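The Standard for Shared Kitchens

The Brosholm Code of Practice for Domestic Service Machines ran to 500 clauses, and Úna Noonan had been engaged to shorten it. She was given a room on the upper floor of the Asturico building, a copy of every complaint received in the trial period, and until the end of February to report.

Clause 23 was the difficulty. It concerned hot water. In its existing form it provided that no machine should lift, carry, tilt or pour from a heated vessel while a person was within reach of the worktop. The clause had been drafted after an incident at Kadex in which a cup was filled before its owner had let go of it. The injury was slight. The clause that followed was not, and nearly 3,000 households had since been supplied with machines that stopped dead whenever anybody entered the kitchen.

"The residents dislike it," said Định Thân, who spoke for the manufacturers. "They say that the machine waits for them to leave, and that they wait for the machine to finish."

"The residents are free to pour their own water," said Châu Đoàn, who had written the clause.

Noonan asked that both remarks be entered in the record. She then asked whether either of them had watched a resident make a hot drink from beginning to end. There was a silence of some length.

The visit to Nông was arranged for the following morning. The resident, Hạnh Vũ, was eighty-one and had declined a machine on two occasions. Her niece, Liên Hồ, had signed the consent form on the understanding that her aunt would not be asked to hurry. The party stood against the door with their papers and did not speak. Mrs Vũ did not offer them a seat.

She took 30 minutes over it, including an interval in which she went to look at the rain. Châu Đoàn wrote steadily throughout. At one point he crossed out an entire page.

"Which hand is the working hand?" he asked at last, in a low voice.

"Write down that you could not tell," said Noonan.

The revised Clause 23 was adopted without a vote. It provides that a heated vessel shall be held steady before any other object is attended to; that the cup shall stand on a level surface and shall not be in any person's hand; and that a machine sharing a worktop shall give way to the person using it, and shall then resume. Its explanatory note is longer than the clause and describes one kitchen table, with a right hand gripping the top of a steel kettle while the left pinches a small white sachet beside the saucer. Định Thân considered the note irregular. It was printed in full, at the request of Châu Đoàn.

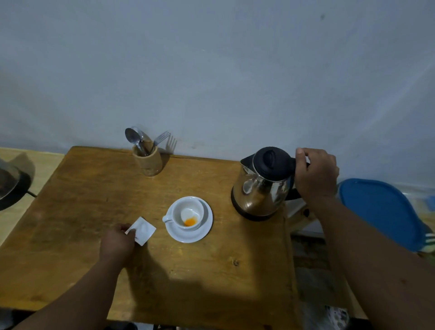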